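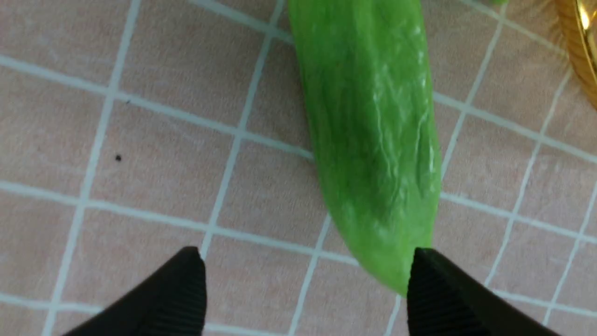
Kristaps Žukauskas has been making vegetables for play kitchens since he left his job in a bakery. His workshop in Wernimdale is one room above a bicycle store, and in October it smells of paint and coffee.

"People think the tomato is the first thing I made," he says. "No. It was a green pepper, a long one. A tomato is round, you cannot fail very much. With a pepper, every small fold of the skin is important."

He learned to look at skin from his grandmother, who sold vegetables at the market in Grivska. She would not let him touch the peppers before he had looked at them. "When the skin is too smooth, a child will still play with it," he says, "but the parents see a candle."

Green is the color that gives him the most trouble. He keeps 224 paint cards in a drawer, and more than half of them are green. "I want it lighter on one side. In a garden, a pepper never has one green only."

Last year he sold around 700 pieces, most of them to Ondari, a small toy store two streets away. The owner, Mrs. Hordiienko, asks him every spring for an eggplant.

"I tried it two times," he says. "Both are on the shelf at home. My wife likes them. I will try again after the holidays, when the orders for carrots are finished."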